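Clellau conflict alerts: paid up, switched off
February 5, 2022

I've cancelled already, so you know where this is going.

Clellau is a phone app from an outfit called Orkidia. It pushes alerts on shootings, rocket fire, border closures and ceasefires, and puts them all on a map with coloured dots. The sales page claims 354 sources. I went looking for a list of them and there isn't one. If you're asking people to believe who fired first at some checkpoint, I'd like to know whether it came from a reporter, an army spokesman or a bloke with a channel and a grudge.

I ran it for nine days. It sent me 276 alerts. Plenty were the same incident reworded, and the death toll went up and down between versions with no correction marked anywhere. One strike sat on the map as three separate dots in three neighbouring towns until I gave up checking. A ceasefire was "holding", then "collapsed", then "holding", all before lunch, and each had the same red banner and the same awful siren noise. You can change the colour of the banner. You can't change the siren.

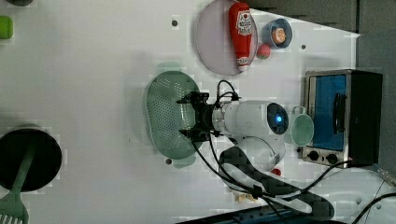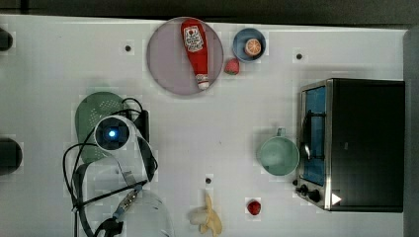
Kitchen things on a white table, both from above

The daily digest is capped at 800 words and is the best part of the thing, which isn't saying much. Somebody has at least tried to put events in order. But it leans heavily on "clashes erupted", as if clashes were weather, and civilians turn up in the last paragraph if they turn up at all.

Then there's the "tension score". Every region gets one. The help page says it comes from the Nogueira model and says nothing else about it. Mine read "moderate" for a district where the same app had just reported two funerals. What is anybody supposed to do with that?

I used Stullus before this and went back to it. It's slower, it's ugly and the search is hopeless, but it names its source under every item and it crosses out what it got wrong.

Orkidia says a new version is coming in April with source labels. Might be good. I won't be paying ahead to find out. Cancelling took me four screens and an email, and they still send the siren.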